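Ekutero (home robot)

Last edited in October by Montserrat Becerra

Ekutero is a two-armed robot for folding laundry, built in a shared workshop and meant to be copied at home. It stands on an ordinary table and works on one piece of clothing at a time. The name is used both for the machine and for the set of plans, which are free to download. Most copies have been made by hobbyists, in garages and spare rooms.

History

The first version was made by members of the Witell workshop, who wanted a project that could be finished over one winter. It had a single arm and could only drag a towel from one side to the other. The second arm was added the next year, after the members found that one hand cannot hold a sleeve and turn a hem. The plans were then rewritten, and the control program, called Movport, was separated from the drawings so that each part could be changed alone.

Construction

Each arm carries a gripper with two fingers. The builders advise soft tips, as a hard edge catches on knitted cloth and pulls the thread. The printed parts need some 31 hours on a small printer, and the arms are fixed to the table with 4 clamps. A white or light grey tabletop is preferred – the program finds the outline of darker clothes more easily on it.

T-shirts are the usual test. The sides are brought in first, with the sleeves, and the shirt is then folded across from the hem.

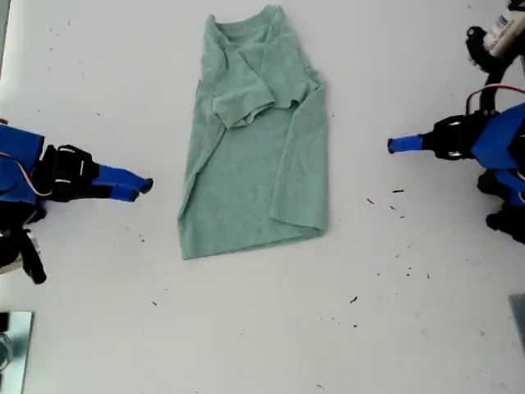
Can the robot be built without a workshop?

A person with a small printer, a soldering iron and a set of hex keys can build it at home. Cutting the base plate is the only step that usually needs a bigger machine, and many suppliers will cut it to size.

Operation

The owner teaches the robot by moving a pair of smaller arms by hand, while the program records the movement. The manual recommends at least 20 recordings for each type of clothing. Thick fabrics, such as fleece, need more. Dark colours on a dark table are a known problem, and so are buttons.

Variants

The Sombatkul version uses longer arms and was designed for bed sheets. It needs a table of double length, therefore it is seldom built at home. It also has a different wrist, and its parts do not fit the standard model.

Contact the editors | Text may be copied with credit | Back to top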